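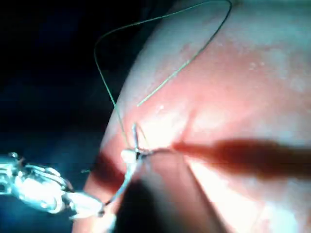 Green thread, curved needle, small white knot. My favorite colors of the whole weekend!

Stitches and Knots: Our Weekend at the Nidumport Skills Lab

Welcome to the gallery page! If you were there, hi again, and I hope your hands have recovered. If you weren't, this was the February suturing weekend at Nidumport, two days of needles, thread and a frankly silly amount of coffee in the Charvát building. I promised I'd write something to go with the gallery, and since I can't keep anything short, it's grown into a bit of a ramble.

Picture 1: the green thread

I love how the thread swings up over all that darkness on the left and then goes sailing off to the right across the top. It looks so relaxed! Anyone who has sewn with a long strand knows it is anything but relaxed when you're the one holding the other end. It drifts, it loops back on itself, it lies down exactly where you wanted to put the needle next. I spent most of Saturday morning chasing mine (and muttering at it, sorry to the people at my table).

Look down near the knot and there's a skinny upright loop of thread standing on the surface, like the eye of a giant needle. I have a soft spot for little loops like that. My own were never so neat, mostly they flopped over sideways and sulked.

And the shine! The pink goes almost white in the middle where the light hits hardest, with tiny bright flecks up toward the right. Glare was a big topic all weekend. On a shiny surface the brightest patch is where you lose the fine detail, and the fine detail is what you're there for. A couple of us got into the habit of looking just beside the bright part and working back toward it, and that helped me more than squinting ever did.

About that needle

The curved needle was the thing I got asked about most when I came home, so a few words on it. The curve is your friend as long as you follow it. Turn your wrist and let the needle travel along its own arc, and it slides around nicely. Push it straight ahead like you're sewing on a button and it drags, and you feel a bit foolish. I did it the button way for a good hour. Old habits from mending jeans, I guess.

Where you grip it matters too. Too close to the point and you've got nothing left to push through, too far back and the whole thing wobbles. I'm still fiddling with this. My grip on Sunday was better than my grip on Saturday, and that's all I'm prepared to claim.

Thread notes for next time

We cut our practice strands to 16 cm on the first day, which felt generous until I'd tied 4 knots and was pinching at a stub. Longer is easier for running stitches, shorter is easier for singles, and everybody has an opinion. The green was a hit with our table, just for being easy to find. I had a spool of dark blue from Somis in my bag and it kept vanishing into the shadows, so it's gone back in the drawer for now.

Knots took roughly 60 seconds each when I started. I won't tell you what they took at the end, but I was pleased with myself and bought a pastry.

Little things I want to remember

The second throw goes the opposite way from the first. I wrote this on my hand and then washed my hands.

Pull evenly. Snug is plenty, and yanking only makes the edges pucker.

Tuck the tail out of the way before the next bite (I kept catching mine and pulling half my work along with it).

Stop and drop your shoulders. Mine were up by my ears by ten in the morning, and my neck was still complaining on the train back to Millov.

Thanks and odds and ends

Big thanks to everyone at Nidumport for letting us stay past closing, and to whoever kept the good scissors in circulation. There's a gray sweater still hanging in the Charvát cloakroom, so if you went home colder than you came, it's probably yours.

The next weekend hasn't been set yet. I'd like to do 2 shorter days, with a whole afternoon just for running stitches, and maybe softer chairs. Drop a note in the guestbook if you want in, and tell me what thread color you swear by. I'm still on team green.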